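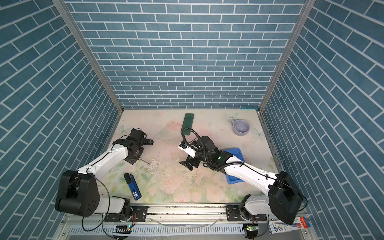

Blue brick-pattern wallpaper and a pale floral mat.

Ziltbridge Small Repairs Diary – README

14 shares | 6 comments

Last edited 8/6/20 by Lejla Ristić

What it is

1,617 diary entries from people in and near Ziltbridge, each one recording a small job done at home: a hinge, a dripping tap, a drawer that won't close, a strip of wallpaper coming away. Every entry has a guess at how long the job would take, written down before starting, and the time it took, written down after. At least that was the instruction. I have my doubts about how often it was followed, and you should too.

The diary was started by Snežana Spahić, who wanted to know if people are really as bad at guessing as the home improvement magazines claim. I took over the file later. I did not design the form and would have done it differently.

Files

entries.csv – one row per job
homes.csv – one row per household, with age of building and who lives there
codes.txt – job codes, room codes, tool codes
removed.csv – entries we took out, with a reason for each

Columns in entries.csv

entry_id
home_id
room
job_code
guess_min – the guess, in minutes
actual_min – the time reported, in minutes
tool_main – the tool used most
trips – trips to the store before the job was finished
done – yes, no, or "good enough"
note – free text, spelling left alone
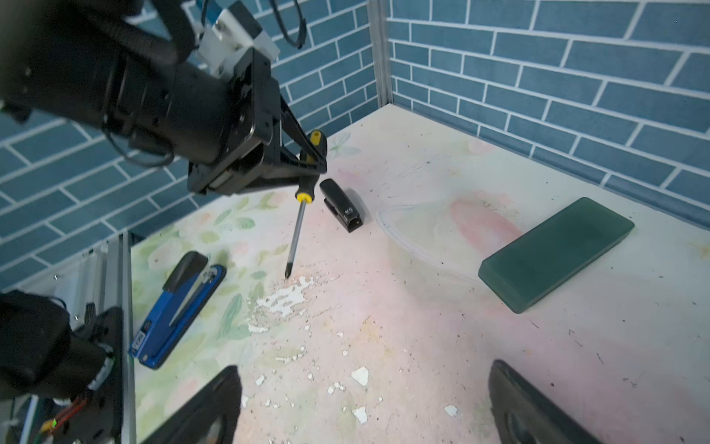

Screwdriver, yellow and black handle. Code SD in tool_main.

Where the numbers go soft

Look at guess_min before you do anything else with it. A huge share of the guesses are 10, 30 or 60. Fine, people guess in round numbers. But the actual times are also piled up on 10, 30 and 60, and a stopwatch doesn't do that. Boris Atanasov thinks people filled in both columns at the end of the day, from memory. I agree with him, though neither of us can prove it from the file.

The "good enough" answer was added in October, after complaints that yes and no were too harsh. Before that, a half-fixed shelf could be either one. Please don't draw a line across that change and call it a trend. One reader already has, and the chart looked great.

tool_main is weaker than it looks. A screwdriver is listed for plenty of jobs where the note describes something else entirely, such as bleeding a radiator or gluing a chair leg. My guess is that it was the first choice on the form. 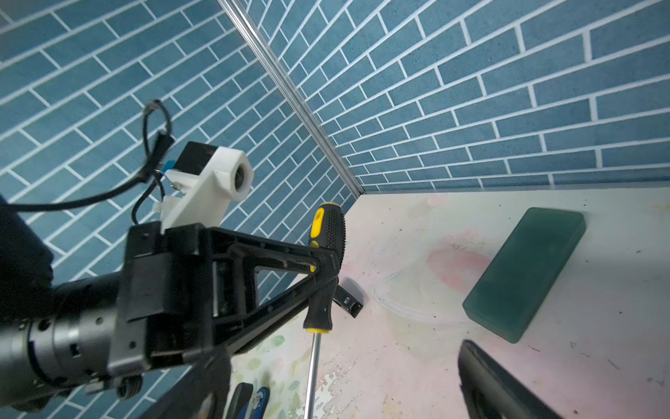

The trips column has the opposite problem. It is blank more often than any other, and a blank might mean zero or might mean the person would sooner not say. We left the blanks alone. If you fill them with zeros, say so in whatever you publish.

Who is in it

80 households, nearly all of them owners. Renters are badly missed, and so is anyone who pays to have things fixed. There was a sign-up sheet at the Mladenović hardware store (Nermina Mladenović kindly kept it by the register), so the people in here are people who were already standing in a hardware store. Sorin Kelmendi tried to get a second group going in Grultthorpe and got 4 homes, which are included and marked G in homes.csv. Four homes can't tell you a thing about Grultthorpe.

What we took out

Duplicates, entries with no job at all, and jobs that were plainly not small. One household logged an entire kitchen as a single entry. Reasons are in removed.csv so you can put any of it back if you think we were wrong.

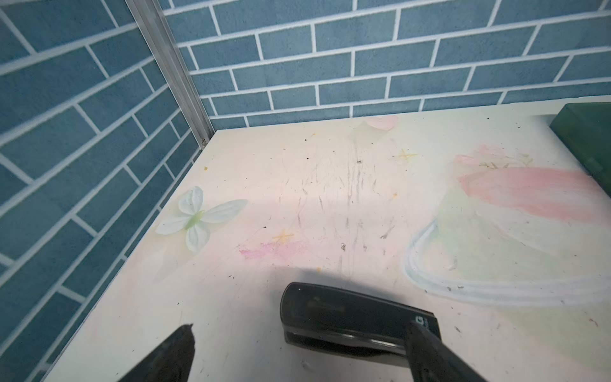
Scuff marks on a pale tabletop. Surface damage of any kind goes under job code SF.

Things I would not use it for

Pricing a handyman service. Comparing men and women – the form never asked who held the tool. Any sentence that starts with "the average homeowner."

It may be all right for seeing which jobs get given up on, if you stick to the later entries and read the notes alongside. The notes are the best part, in my opinion. Some run longer than the repair could have.

Known errors not yet fixed

Room code 6 means both hallway and stairs.
Some actual_min values look like hours. We fixed those only where the note made it clear.
The Bristorholm copy of this file is older and has two columns swapped. Don't use it.

Corrections are welcome in the comments. Please give the entry_id.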